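Jan 19, 2026
Notebook – hand gripper pair, Flikico bench

Good day on the pair! The left jaw has been sticky for a week, closing fine with nothing in it and then dragging over the last few millimeters as soon as there was cloth between the pads. I had blamed the pads. Wrong. I took the linkage off and found lint packed around the rear pin, a proper little felt washer of it, blue and gray. Cleaned it out with a brush and alcohol, one drop of the light oil, wiped off the extra. It moves beautifully now, you can feel the difference in the trigger straight away.

Did the right one too while the tools were out. Much cleaner in there, no idea why. Swapped 4 screws on that side for the longer Rerneck ones, which finally stay put.

Then zeroed both jaws and ran 60 open-and-close cycles on each with no load. Left lost its zero once, at cycle 26, and I reseated the encoder plug and started over. Clean run after that. Next came the cloth check on the green sheet, same blue garment as always.

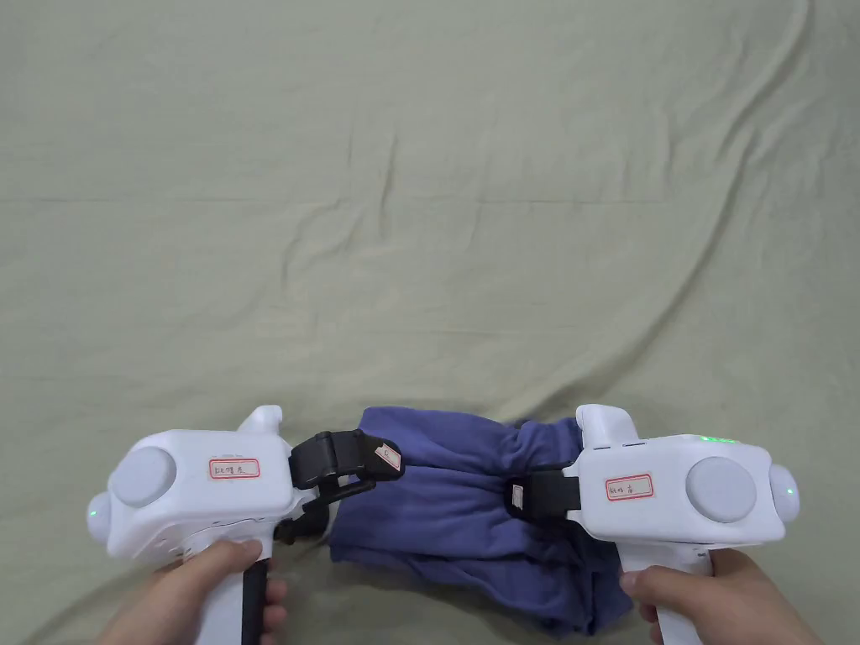 Cloth check, both jaws closed on the blue garment, green lights on at both ends.

I love this test – bunched fabric is so much meaner than the foam block, and you find out fast what a jaw is really doing. I did five pulls by hand and saw no slip on either side.

To do: new pads from Kurkon before February. Rewrite the red-border labels, the marker is starting to rub. Put the lint check on the Mathias cell sheet as well, same linkage over there and I'd bet it looks just as bad inside. Brush is back in the top drawer, oil is nearly out.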